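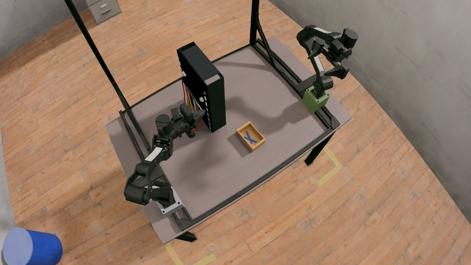
Octavio Bermúdez wrote under my last post that he'd given up on teleoperation for cable work after one weekend, that his hands always knew what to do and the arms never did, and could I please say whether the Prarkon kit is any better or just newer.

Well, Octavio, it's better! I've had it since September, and I've now recorded 137 demonstrations with it, nearly all of them on the simulated PC case bench, and I'm still looking forward to the next session. That hasn't happened with any other rig I've tried.

Quick rundown for anyone who is new to it. Prarkon is a pair of small hand-held leader arms and a program that runs a two-arm workbench on your screen. You move the leaders, the arms in the simulator follow, and every take gets saved so you can train on it later. You can hook the same leaders up to real arms too, but I haven't gotten that far (mine are still in pieces in the garage), so this is a review of the simulated side only.

What won me over is the feel. The leaders are light, and the elbow has just enough drag that it stays put when you let go to scratch your nose. On my old Guzmán set the elbow would sink the moment I loosened my grip, and that was the end of the take. Reaching in toward the open side of the case, right up next to the cables, used to make me hold my breath. Now I just go in slowly and talk to myself.

The cables are the hard part, as they should be. Red, yellow-orange, white, all thin and all bunched down one side of the case, with those little white connectors low near the front. My first 30 takes were terrible. I'd come in at a bad angle, catch two strands together and have to reset. Things got a lot better once I started parking the arm I wasn't using well off to its own end of the bench. With both arms in close I kept watching the wrong one.

Cameras: you get several views and you can save your own. I like the high one for planning and a close one at the wrist for the grab itself. Switching is on a foot pedal, and I love the foot pedal. I'd buy the foot pedal by itself.

Resets are fast, too. Tap twice and everything goes back to its starting spot, or shuffles a little if you've turned that on. Turn it on! I recorded my first batch with the case in the same place every time, and the policy I trained from it fell apart as soon as the case was turned slightly.

Gripes, and I do have a few. The gripper trigger is stiff, and my index finger is sore after an hour. The manual was clearly written for somebody who already owns one. There's no undo inside a take, so a slip near the end costs you the whole thing, and I'd gladly trade a couple of the fancier export options for a "back up five seconds" button. Shadows in the high view can also make it tricky to judge how far the fingers are above the tabletop, so use the wrist view for anything low.

I paid 712 dollars for mine from Vaststead, with the pedal included. The Dralavville shop had it for less but without the pedal, and you know how I feel about that.

Octavio, if you still have your old takes, version 2 of the software can import them. Try replaying one at half speed before you decide anything. I found out I'd been twisting my wrist the same wrong way for months.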